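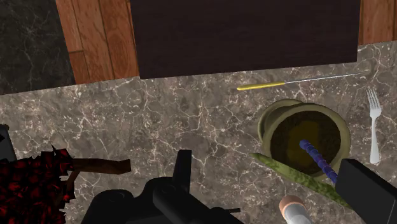 Kitchen counter sim, wrist view, marble top. Mortar, fork and skewer over on the right.

Thursday, August 30, 2018

OK, money day. Booker Park wants the equipment request before the weekend and I've been putting it off by playing in the sim (see top of page, I regret nothing). It did help though! After a morning of looking over the gripper at that counter I'm pretty sure of what we need to buy and what can wait.

Arm: still leaning Zenddale. The Plendside quote came in lower but they want us to pay extra for the mounting plate AND the cable set, and by the time I'd added those back in the gap was 456 dollars. Not worth switching for. Also Ackermann can service the Zenddale locally and I like being able to call someone.

Fingers: I had one spare pair on the list, changed it to six pairs. We're going to chew through them once we start on forks and skewers, anything long and thin lying flat on a hard top. The stock ones are so boxy. I keep wanting a narrower tip and I think we should ask for a mixed set, some blunt, some slim. Peta file has the part numbers, I'll paste them in later.

Camera: one on the wrist, yes, but the gripper body eats up a lot of the bottom of the view, so I'm adding a second one on a post. Need to ask if the 8 mm lens is extra. (Asked. It is. Ugh.)

Counter: do NOT buy real stone. The busy veining is nice to have in sim and we can get a printed sheet for the bench if we want the same headache in real life. Props we can pick up at a thrift store, I put down a flat 1000 for props, bins, clamps, tape, all of it. Booker will say that's too much and then we'll spend it by December like always.

Still open:
- does the service plan start at delivery or at install?
- who signs for the crate
- mortar and pestle, heavy one or light one? check payload with the new fingers on
- outlet by the bench, need one more

Sending the draft to Booker after lunch.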